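Parallel gripper or suction cup for sorting plug chargers into a tub?

Posted by Zuleica Sampaio in Workshop and Automation

Hello all, hoping somebody has been down this road before me. I've got a small tabletop arm on trial from Stulgate and I have to pick one gripper for it before the end of November. The choice is the Brisance two-finger parallel one or a single suction cup from Cordeiro, and I keep changing my mind (twice this morning already).

The job sounds dead easy. Plug chargers go on a white desk, and the arm has to put them in a plastic tub. I've been going through it by hand first to see which moves I'm asking for, tub and lid included.

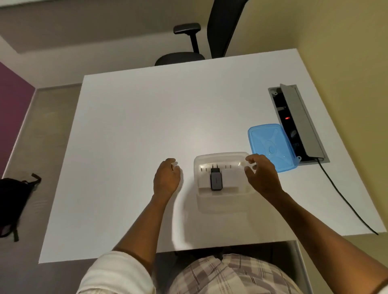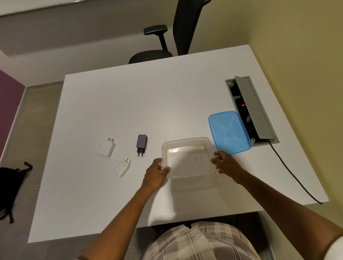
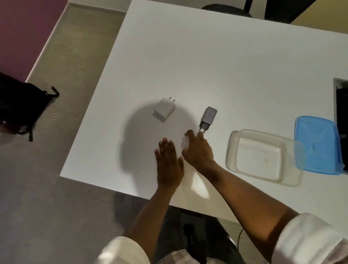 My trouble is that the chargers won't agree on a shape. The suction cup loves a big flat face, but when one is lying on its side with the pins sticking out at an angle I'm never sure what it'll land on. The fingers manage that better, except they open to 30 mm on the short stroke setting and some of my chargers are fatter than that. On the long stroke they're so slow I could make a cup of tea! And then there's white chargers on a white desk, and the camera hates it. It finds the dark ones every single time and sails straight past the white ones.

Has anyone run both on the same arm? And would you bother with the lid at all, or leave that to a human?

Brellimach

I've had both on the bench, though with phone batteries and little power bricks, so take it with a pinch of salt. I'd go for the fingers. Suction was lovely for the first 300 picks or so and then it started dropping anything with a glossy label on it or a seam down the middle, and I spent more time wiping the cup than picking things up. A smaller cup helped with the seams but then it couldn't hold the heavier bricks when the arm swung round.

With the fingers, forget the stock pads. Stick some soft silicone on them (I cut mine out of a baking mat, works a treat) and approach from above across the narrow side of the body. Never grip on the pins. They twist, and the whole thing swings round in the fingers and goes into the tub any old how, or catches on the rim and tips the tub over. Tape the tub down while you're testing, by the way.

About the speed, have a look whether the long stroke always starts from fully open. Mine did, out of the box. I set it to open only a bit wider than the part and it got a great deal quicker. There should be a pre-open value somewhere in the controller settings, although the menu on mine was buried and I had to go hunting for it.

I'd leave the lid to a person. Picking it up is fine, but pressing down evenly on all the edges with one arm is a pain and you'll only get cross with it.

Tobyfromthebench

Suction. Cheaper and fewer moving parts. Get a bellows one.

Marisol K

Can't help much with the gripper but I can with the camera, I had exactly this with white bottle caps on a white bench. Put a dark mat down. Mine is plain charcoal felt and I changed nothing else. If you're stuck with the white top, get a lamp in low from one side so that everything throws a proper shadow, and turn the overhead light off if you can, or the shadows go all soft and you're back where you started. Also fix your exposure by hand! Auto exposure looks at all that white and does something silly. I ended up at 700 on my camera's scale, but yours will have its own numbers so just go down until the white bodies show an edge.

On the pins question, I'd teach the camera to find the body and the pins as separate things. Then you know which way round the charger is lying before the arm goes anywhere near it, whichever gripper you end up with.

Zuleica Sampaio

Thank you, all three! I've found the pre-open value (page 2 of the advanced menu, of course it was) and I'm off to raid the kitchen for a baking mat. I'm leaning towards the fingers now. I'll try the felt first with the pads as they are, then swap the pads, so I can tell which of them made the difference. The lid is staying my job.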